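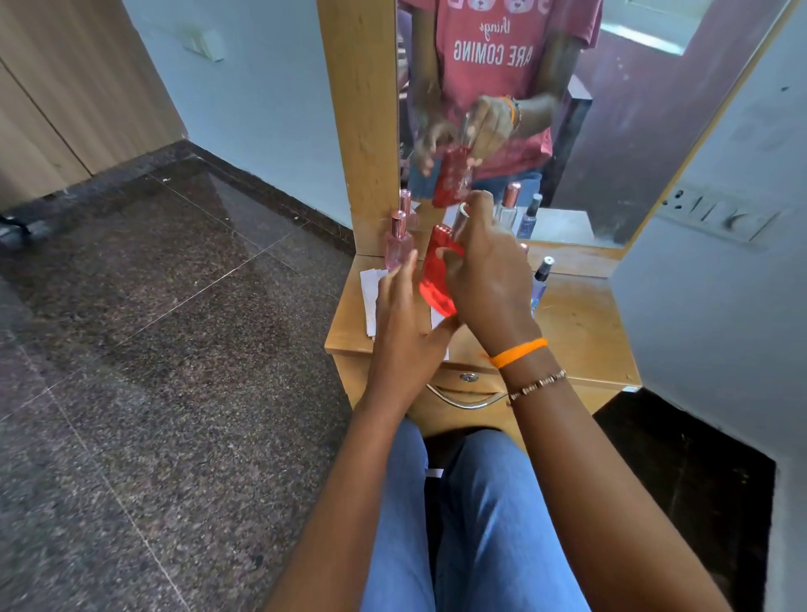
How many times does a robot need to see a bottle being opened before it can have a go itself? Far more than you'd guess, and the people I've been pestering at Ostwood won't settle on a number, though they start at 100 goes for each small job and keep adding.

Robotics > Features > Learning by watching

08/10/2022
By Brândușa Oprea

I went to Bramcombe expecting a shed full of metal arms. What I got was Silviu Matei, a kettle and a very long list of household chores. Silviu runs the collecting side of a project called Vlad, which is meant to teach a pair of robot hands the fiddly things we all do without thinking - taking caps off, putting them back, picking up something slippery and setting it down again without knocking over its neighbour.

The way they gather examples is lovely and simple. People wear a camera on their head and get on with things at home, at their own table, with their own bits and pieces. Perfume came up early (I was delighted!) because glass is so awkward for a machine. Light goes straight through it, or bounces off it, and the edges seem to wander about as you move. Put a few bottles in front of a mirror and there's a second set of everything, hands included, and the system has to work out which pair is doing the work.

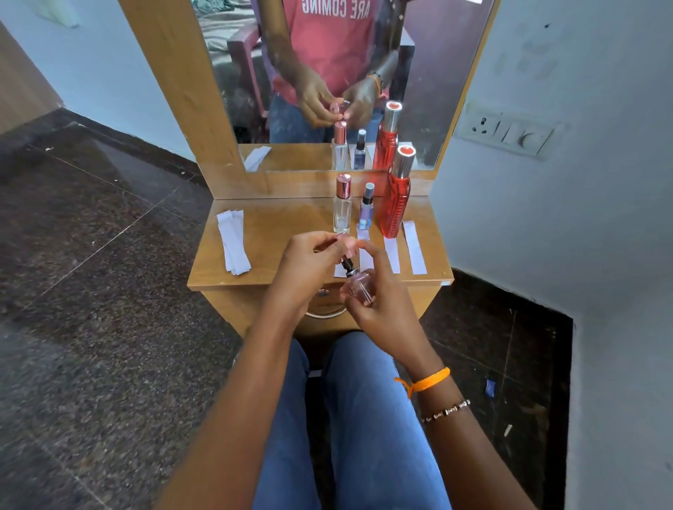

Caps are Silviu's favourite headache. One hand pinches, the other holds steady, and your fingers cover most of what the camera would like to see. Each clip gets cut into short steps and labelled by a person, and Maricica Ghiță, who checks the labels, once sent 39 of them back in one go over the difference between "holding" and "gripping". I laughed, then spent the whole train ride home trying to decide which one I was doing to my coffee.

They'd like 140 homes by March. I asked whether people could be told to tidy up first and got a firm shake of the head. A learning system fed on bare tables gets lost the moment it meets a real one, with paper lying about and four things standing too close together.

I've signed up, by the way. My first chore is jam jars.

Contact the features desk | © 2022 Zunavon | Back to top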